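3.2 The bench and its simulated twin
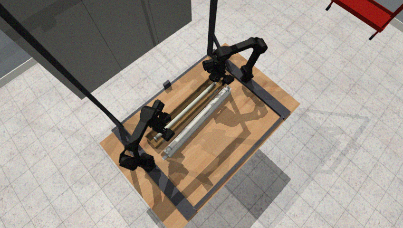
Figure 4. Rendered view of the simulated bench, with the two arms at opposite ends of the tube tray and the light fixture lying alongside it.

I built the real bench in the shared workshop at Fondby over one long February, mostly in the evenings, and the simulated one grew up beside it (often a few days ahead, which saved me from drilling holes in the wrong spots). Figure 4 shows the layout I settled on. The arms sit on wide rails across the two ends of the wooden top, so each gripper can get at one end of the tube. My first go had both arms on the back edge, and they spent most of their time bumping elbows!

The task is changing a fluorescent-style tube. The tray lies parallel to the fixture, so the lift and the sideways carry can be done without turning the tube at all. I tried it with the tray at right angles too, but the swing ate up far too much of the floor space, and the neighbours at the next bench weren't thrilled.

I modelled the joints in Hiltine and kept the arm colour and the rails close to what I'd bolted together at home. The lighting I left fairly harsh on purpose. Gergely Veres, who shares the workshop, reckoned the strong shadows would trip up the tube detector, and he was right: with soft light it missed 11 tubes in 641 trials, and with hard light it missed 80. I'd much sooner find that out in simulation.

Both arms are driven from one Brallevik controller, and I added a 15 millisecond delay to the simulated commands to match what I measured on the real thing. Without it, the two ends of the tube rose beautifully level on screen and then tilted as soon as I ran the same program in the workshop. Section 3.3 goes through how the grippers share the load during the lift.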